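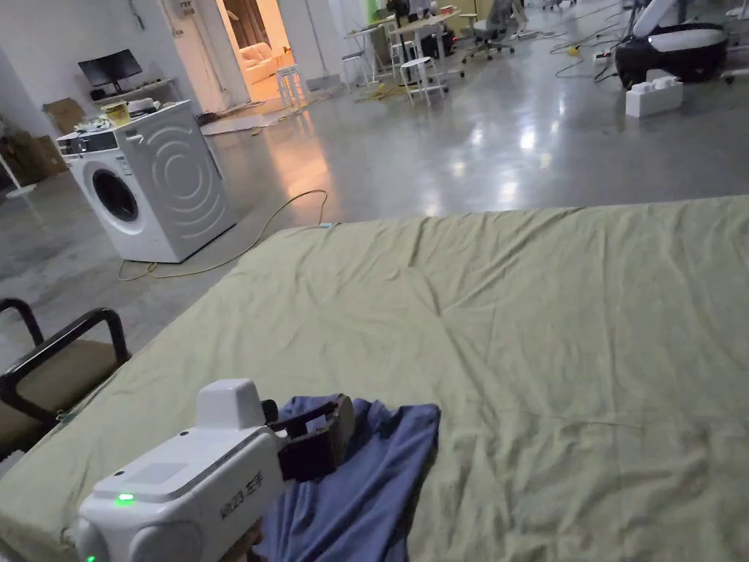 Notes on Bed Linen, Continued

Readers of this blog will recall that the bedding review began in October with the pillowcases. The present entry concerns the fitted sheet and the order in which a bed should be cleared before it is made.

The sheet under review is the sage one from Didora, a 200 by 200 weave that has been laundered 8 times to date. The color has held. The fabric creases readily, and smoothing by hand from the center outward remains the recommended method - ironing is not considered necessary.

Clearing comes first. Cloths are to be folded and set aside before any smoothing begins. Small articles such as pens, remote controls and wrappers should go into a single tray, and papers should be moved last. A phone left charging on the mattress is to be unplugged and relocated. 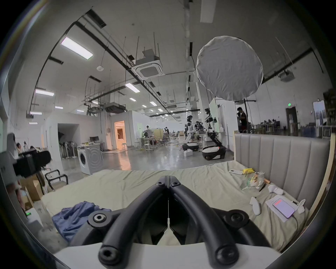

Sutherland wrote to ask whether the corners stay put, having owned a Trorkholm sheet that came off the mattress every night and was eventually cut up for dust cloths. The Didora corners have held so far. Elastic will be addressed in the next entry, together with the Jostlow mattress pad.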